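The Green Wall

The instruction sheet for Room 2 was 81 lines long, and Ayten Kılıçarslan had written all of them. Line 1 said to switch on the lights. Line 81 said to switch them off. Between those two, the sheet covered the condition of the room at the end of each shift, surface by surface, in the order a person would meet them walking in a clockwise direction.

Necati Kaplan received his copy at six in the evening in October. He read it standing up. He was the new night technician at Cuesta, hired to put the room in order after the day group left and to have it ready by seven in the morning.

"Do I follow it in sequence?" he asked.

"Yes," said Ayten. "Güven skipped line 14 once and we lost a morning."

Line 14 dealt with cables. A cable was to be coiled in loops the width of a hand, tied once, and placed on the ledge nearest the outlet it served. It was not to be placed behind anything. Necati found four cables that did not meet this standard and corrected them. It took him until seven.

The green wall came next, at line 22. It was to be wiped from the top down with a dry cloth. No cleaner was permitted, as the paint took on a shine where it had been rubbed wet, and the shine did not come out. Under line 23, nothing could be taped to it. He wiped it in vertical strips and used the edge of the cloth along the bottom, where dust settled on the white ledge.

At nine he reached the shelving. The sheet gave this part more space than any other. Items on the ledges were to be sorted by use and then by size. Items with no known use were to be left where they were for two shifts and then moved to the box marked Sirnotine, which was the name of a supplier that had closed. The box was half full. He looked through it and found a roll of labels, a key, a lens cap and a folded page in someone else's handwriting.

The page was headed "Room 2, end of shift." It had nine lines. The last one read: Leave the blind up. K. Polat.

Necati checked the long sheet. Line 79 said to lower the blind.

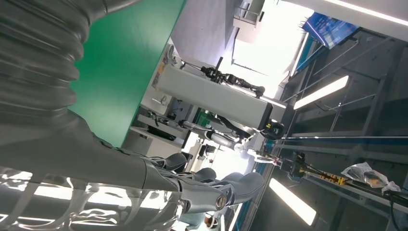
Room 2, the green wall and the white shelving behind the equipment.

He put the short page on the bench and continued. Line 40, floor. Line 47, the white housing, to be wiped on the long faces only and never over the labels. Line 52, polished surfaces, to be cleaned with the soft cloth and checked for streaks from a low angle. He crouched and checked. There was one streak. He cleaned it and checked again.

At two in the morning he ate a sandwich in the corridor, as required by line 60, and read the short page a second time. It did not mention the labels or the soft cloth. It said "floor" where the long sheet had seven lines on the floor. As far as he could judge, a person who followed it would be done by eight in the evening and the room would look about the same.

He finished line 78 at twenty past five. The blind had a cord on the left side. He held it for a while, then called the number at the bottom of the sheet.

Ayten answered on the second ring. She did not sound as if she had been asleep.

"Who is K. Polat?" he asked.

"Kadir. He had the night shift before Güven. Where did you find that?"

"In the Sirnotine box. He says to leave the blind up."

There was a pause on the line. He could hear a kettle.

"The sun comes in low at that time of year," she said. "It reaches the green wall a little before seven and the whole room changes color. Kadir used to stay for it. He was off the clock by then. I wrote line 79 after he left, when the day group complained about the glare."

"Do you want it down?"

"What does the sheet say?"

"Down."

"Then you know what the sheet says," said Ayten, and hung up.

Necati completed line 80, which was to sign and enter the time. He wrote 5:31. He turned off the lights under line 81. The cord was still tied where he had found it. He took the stool from beside the door, set it in the corridor with the door open, and sat down facing the wall.

Nermin Aydoğan, who led the day group, came in early with her coat on and found him there. She read the signed sheet and looked over at the window.

"You've missed one," she said.

"Line 79," said Necati. "I'll do it at seven."

She checked her watch, put her bag on the floor and stood next to the stool.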